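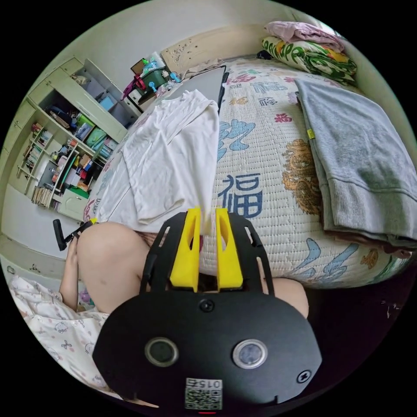
**Growing pineapples from tops on heavy clay – worth trying?**

I have a plot outside Skeravik, mostly clay with a bit of river silt along the lower side. Last year I rooted two pineapple tops in pots and they both took. One is now too big for its pot and the other will be by February. I'd like to put them in the ground and add another row if they do well.

The trouble is drainage. After rain the lower side stays sticky for days, and I've already lost a papaya there to root rot. The upper side is drier but gets the wind, and there is no shade at all after midday. A soil test gave me a pH of just over six.

What I want to know is:

- Is clay a definite no, or can I get round it with raised ridges?
- How long from planting a rooted top to a fruit worth eating?
- Does the variety matter? Mine came from fruit sold at the market as Tillow. It has smooth leaves with spines only at the tips. I can't find the name in any list, so it may just be what the stall calls it.

I don't have a pump, only a water butt and cans, so anything that needs daily watering is out.

posted by **claybed_skeravik**

---

**ridge_and_furrow**

Clay is fine if the crown of the plant sits well above the wet. I grow 197 plants on soil that sounds much like yours and all of them are on ridges. Mine are knee high when first made and settle to a bit over half that by the end of the first rains. Make them wider than you think you need, or the sides slump and the outer roots are left hanging out.

Use the upper side of your plot. Wind does far less harm to a pineapple than standing water. If the leaves burn at the tips in the afternoon sun, lay some dry grass over them for the hottest weeks and take it off again when the weather turns.

On timing, tops are the slowest thing you can plant. I allow two years from a rooted top to ripe fruit, and a small top can take longer. Suckers from the side of an old plant are quicker, often by six months or more. If anyone near you is clearing an old bed, ask for the suckers, as they usually end up on the heap.

A pH just over six is a little high. They like it more acid than that, nearer five. I wouldn't lime anything, and I'd keep wood ash off the bed. Yellowing in the young leaves is the first thing to look out for. It's normally iron, and a weak iron spray on the leaves sorts it out.

Watering is the easy part. Pour a little into the middle of the plant once a week in dry weather and leave it alone the rest of the time.
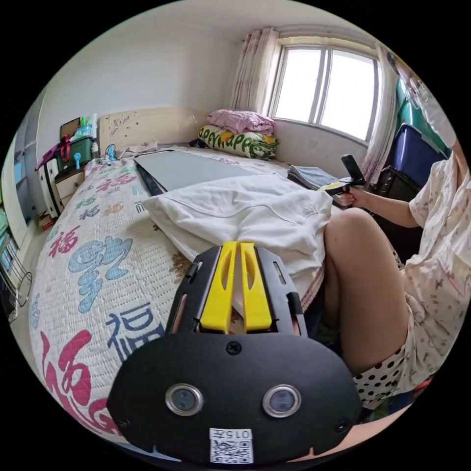 *White bedspread with 福 characters, and a pillow in a white pillowcase.*

One more thing about the planting itself. Strip off the lowest few leaves before the plant goes in, firm the soil hard round the base, and keep soil out of the heart. If the heart fills with mud it will rot whatever the drainage is like.

---

**old_terrace**

I agree with the ridges but not with planting only on the upper side. I'd put one plant in each place and see. Mine at Grunditari are on a slope and the ones at the bottom, on the silt, give heavier fruit, as long as there is a ditch below them to take the water away. Without the ditch I lost the lot in one wet season.

The smooth leaves suggest one of the Cayenne types, though several others look the same when young. You won't be sure until it fruits.

For spacing, I leave a forearm's length between plants and twice that between rows. Closer planting gives you smaller fruit and a miserable job weeding. My bottom terrace holds 646 plants at that spacing and I can still get a barrow down it.

Don't cut the plant out after the first fruit. Leave one or two suckers on and you'll get a second crop from the same roots, usually a bit smaller.

---

**kaijage_plot9**

Tried it on clay in Kaijage and it didn't work. Leaves went red then soft at the bottom. I didn't make ridges though, just dug a hole and put it in. The ones in tubs are still alive, no fruit yet.

---

**claybed_skeravik**

Thanks all. I'll make one ridge on the upper side and one lower down with a ditch below it, and put a plant on each. The ash pile is going to the other end of the plot. I'll ask about suckers as well, there is an old bed behind the packing shed that looks as if it's been given up on.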